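I didn't set out to make my kitchen greener. I set out to stop throwing away slimy spinach, and the rest sort of followed – one soggy bag at a time!

So, leftovers first. I give them one shelf in the fridge, at eye level, and nothing else is allowed on it. Since I started doing that we've eaten pretty much everything we cook, and my food waste caddy goes out half empty (it used to honk by the weekend).

Herbs go in a jar of water with a loose bag over the top. Coriander keeps for ages like this, basil sulks in the fridge so leave it on the windowsill. Bread gets sliced before it's frozen. I learned that the hard way with a bread knife and a rock-solid bloomer.

Peelings, onion ends and floppy celery live in a tub in the freezer until there's enough for stock. Simmer for an hour, strain, done. Go easy on broccoli stalks, they make the whole pan taste of school dinners.

Please don't rush out and buy a matching set of glass jars! The greenest tub is whichever one is already rattling round your cupboard. I've had mine for 15 years and only lost one lid, which I blame on the move to Dumstead. If a plastic tub smells of curry, fill it with warm water and a big spoonful of bicarb and leave it overnight. Sunshine shifts tomato stains too, though in January you'll be waiting a while.

Next up is the cupboard under the sink, and I'm dreading it.

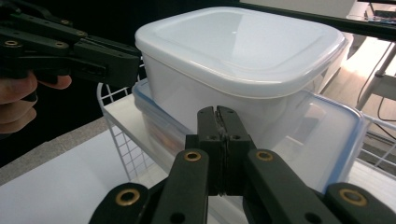
Photo: Karnlow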